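SKUNDEN TEACHING ROOMS
Bench and glassware check, Room 5
Checked by: In-ho Hwang
Date of check: 25th December
Last full check: April
Building closed to classes. Heating on low.

How to read this sheet
OK means leave as it is. ACTION means somebody has to do something and the comment says what. WATCH means look again next time. N/A means the item does not apply to this room. Comments are mine unless marked.

Section A. Work surface and surround

A1. Tabletop sound, level and wiped down. OK
White top, no lifting at the edges that I could find by hand. Put a spirit level on it both ways. The old ring stain from April has gone after the second go with cream cleaner. Please don't use the green scourers on this top, they dull it.

A2. Back and side panels secure. OK
Light grey panels at the back and on the right. Pushed each one at hand height and at the top. No movement. The join in the corner collects dust and needs a damp cloth along it, which I did.

A3. Splash marks on panels. OK
One faint mark on the back panel in April, not found this time.

A4. Lighting good enough to read liquid levels and colours. OK
Good with the ceiling lights on. The tubes and the rack throw a shadow across the white top and on first look this can be taken for a spill. Run a dry paper towel over it before you report one. We had two reports like that from the Ekari evening group and both were shadow.

A5. Floor dry and free of trip hazards. OK
Mat by the door has a curled corner. Taped for now. See list at the end.

Section B. Test tube rack

B1. Rack stable on a flat surface. OK
Long wooden rack, set back on the table and running along the line of the back wall. Pressed down on each end in turn, no rocking. Keep it well back like this. In April it was right at the front and I marked it ACTION.

B2. Upper board free of splits, holes clean. OK
Light wood, one row of round holes. Ran a finger round the inside of the holes, no splinters. One hole is slightly tight and a tube needs a small turn to seat. Do not force it. If it squeaks, use another hole.

B3. Base board recesses line up with the holes above. OK
The recesses are shallow, so a tube that goes in at a slant can sit on the rim and look as if it is home. Look at it from the side before letting go. This has been in the room notes for a long time and people still miss it.
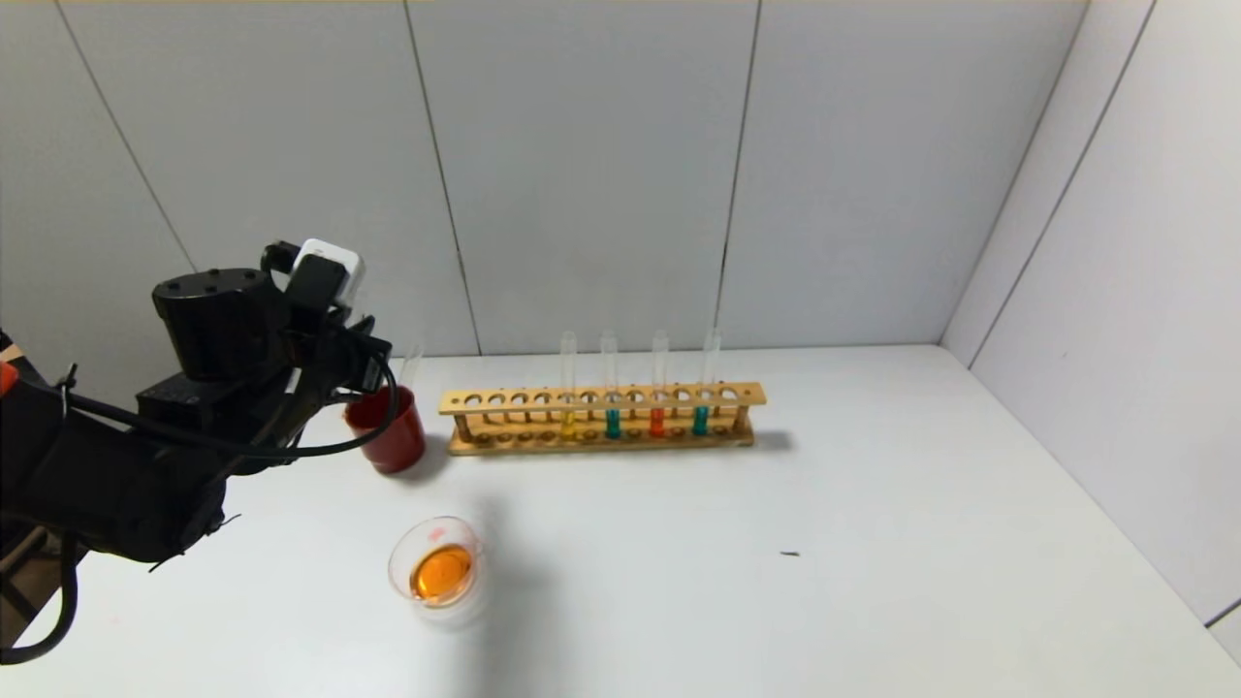 B4. End posts tight. WATCH
The right-hand one is firm. The left-hand one has a trace of play if you twist the rack, none if you press straight down. It was the same in April and has not got worse. Re-glue if it does. Do not put a screw in it, the wood is too narrow and will split.

B5. Stains or softening in the wood. WATCH
Slight darkening under the base board when I turned it over, before anything was put back in it. Wood takes up liquid and then nobody knows what is in it. Duvis can supply a plastic rack in the same length. I would rather keep the wooden one while it is sound, as it is heavier and does not slide, but it is for coloured water only. Anything stronger goes in the plastic racks in Room 3.

B6. Tubes spaced with an empty hole between them where there is room. OK
Leaves room for fingers. Also means one can be lifted without knocking the next. If the rack has to be filled completely, take tubes from the ends first.

Section C. Glass tubes

C1. Rims free of chips. ACTION, done
Each tube checked at the rim with a gloved finger and held up to the window. One from the spare box had a chip you could feel before you could see it. Wrapped, marked and put in the broken glass bin. Spare box topped up from the store cupboard.

C2. No cracks at the rounded end. OK
Check this with the tube empty and dry. A fine crack is very hard to see once there is colour in the bottom.

C3. Fill level low. OK
Only a small amount in the bottom of each. Plenty of clear glass above the top board to hold. Room limit is a quarter full and these are well inside it. The sheet from Fang (course 2) says half full. I have written to them about changing it.

C4. Contents known and written down. ACTION
The colours are food dye in tap water, made up here, and the jug recipe is on the inside of the cupboard door. The yellow is very pale at this strength and will be missed by anyone working quickly, so make it up a bit darker. The teal and the orange-red are fine. The action is for the room book, where the page for the coloured tubes has no initials on it. I can't sign for a batch I did not mix. Whoever made it up, please initial it.

C5. Dye not left to stand. WATCH
Old dye leaves a line in the glass that needs a bottle brush. Empty and rinse at the end of the day. I found three tubes in the drying rack with a line in them and washed them again.

C6. Tubes lifted by the upper part, straight up. OK
Until the end of the tube is clear of the top board. Most of the breakages in the book are from tilting too early. There were 20 in the book for the year before last and far fewer since we put a card on the wall about it.

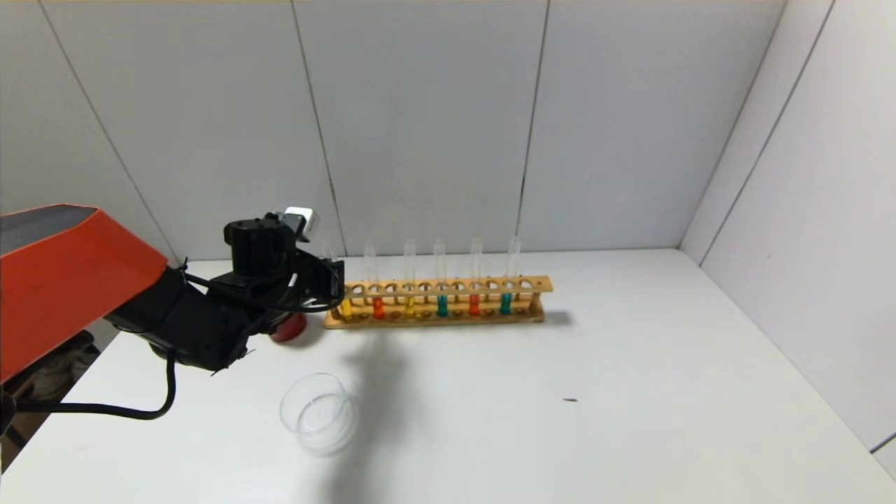
C7. Drying rack pegs clean. OK
Two pegs replaced in April and still good. The brush hanging beside it is worn out at the tip and the wire is showing, which will scratch glass. Binned it. There is a new one in the drawer.

Section D. Other items kept at this table

D1. Red cup. OK
Glossy red, kept next to the rack. Not glass. No cracks. It is not for drinking and has never been for drinking, and if you find a tea bag in it please tell the person concerned. Stand it far enough from the rack that a sleeve catching one does not take the other.

D2. Dropper bottles. N/A
Moved to Room 3.

D3. Paper towels within reach. ACTION, done
Roll was finished. Replaced. Two more rolls under the sink.

D4. Broken glass kit. ACTION
Dustpan and brush present, tongs missing. They were there in April. If they have gone home with somebody they can come back without any questions. Otherwise I will order a pair with the next Duvis delivery.

D5. Gloves and eye protection. OK
Small gloves running low, plenty of medium and large. Goggles wiped and back on hooks. One strap perished, goggles thrown out.

D6. Hand washing. OK
Hot tap slow to run warm. Soap full.

Section E. Paperwork

E1. Room card on display and up to date. ACTION
Still has the old phone extension on it. New card printed, needs laminating.

E2. Accident book in place. OK
One entry since April, small cut to thumb, plaster given, no follow-up needed.

E3. Glassware budget. For information
The 4,000 for the year covers all the rooms and was meant to cover racks too. We are inside it. If the wooden rack has to be replaced it should not be a problem, but please ask before ordering.

Summary of actions still open
B4 Left end post. Look again at the next check.
B5 Underside of rack. Look again at the next check.
C4 Room book page for the coloured tubes needs initials.
C5 Tubes to be emptied and rinsed the same day.
D4 Tongs to be found or ordered.
E1 Room card to be laminated and put up.
A5 Door mat to be replaced. The tape will not last long with people walking over it.

Comments added after the check

From Ekari evening group: We have the tongs, sorry. They were used for the candle session and got packed in our box. Will bring them back first week of term. Could the quarter-full limit be put on the card as well, since it is being reprinted anyway?

Reply, I. Hwang: Thank you. D4 stays open until they are on the hook. Yes to the card, I will add the fill limit and print it again before laminating.

From Room 3: We have two spare mats, one is the right size for your door. Come and get it.

Reply, I. Hwang: Will do.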